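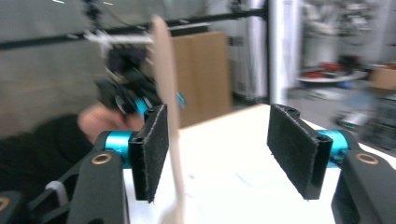 Felt pads, round two

I spent most of August 2019 at the Jerport workshop trying out hand-held grippers, and I finally got around to putting up a page. Up top are the black felt pads on their cyan joints, coming in on the wooden spatula – look how frayed the edges are!

I tried 19 kinds of pad on these fingers (rubber, foam, you name it) and felt is still my favorite for thin wooden stuff. Rubber grabs harder, but I like how felt lets me nudge things straight. The Gurorgate set goes on in September – more pictures then.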